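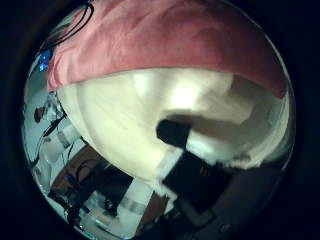
Glenys Tindall holds that airing should be treated as a task of its own and not as the last part of drying, a view most later writers on the household have accepted. Airing is the practice of leaving washed and dried clothes, bedding or towels in moving or gently warmed air before they are put away. It removes the small amount of damp that stays in seams, hems and collars after the cloth feels dry to the hand. The word is also used for the freshening of clothes that have been worn but not washed, and of bedding that has been in store.

Name and meaning

In everyday British use, "airing" and "drying" overlap. Marijke Bakker separates them by purpose: drying takes out the water left by washing, while airing deals with what the cloth has taken up since, or failed to give off. Thick items such as quilts and pillows may be aired many times between washes. In some homes the word covers the whole time between the washing line and the drawer.

Methods

The simplest method is to hang the item indoors near an open window. Racks, rails and chair backs are all used, as are frames raised to the ceiling on a pulley, where the air is warmer. Wool is usually laid flat, as hanging can pull it out of shape. Shirts are hung or laid out with the buttons undone so that air can reach the inside of the collar and cuffs.

The airing cupboard, common in British houses with a hot water tank, uses waste heat from the tank to warm slatted shelves above it. Its numbers have fallen as tanks have been replaced by boilers that heat water on demand. Some households keep the cupboard and fit a small heater — others use the space for general storage. 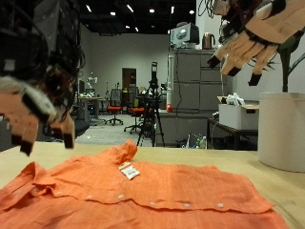
Cotton and linen hold more damp than most man-made cloth and so need longer. Bakker advises leaving cotton sheets overnight and turning them once. Mortimer Whitlock, writing on boarding houses, records a rule that no sheet should go on a bed within 2 days of washing, though he doubts that it was often kept in winter.

The Lesitz survey

The household survey carried out in Lesitz by Esperanza Alcantara asked 200 households how they stored clean clothes. Of these, 37 per cent aired everything before putting it away. The rest aired bedding only, or put clothes away straight from the line or the dryer. Alcantara found the habit strongest in older houses, where cupboards stood against outside walls and mould was a common complaint.

Hollis Lindqvist has questioned the result, noting that the survey was made in August, when windows were open and many people would not have thought of airing as a separate job. Alcantara's reply was that the questions covered the whole year.

See also

Clothes horse
Linen cupboard
Mildew
Washing line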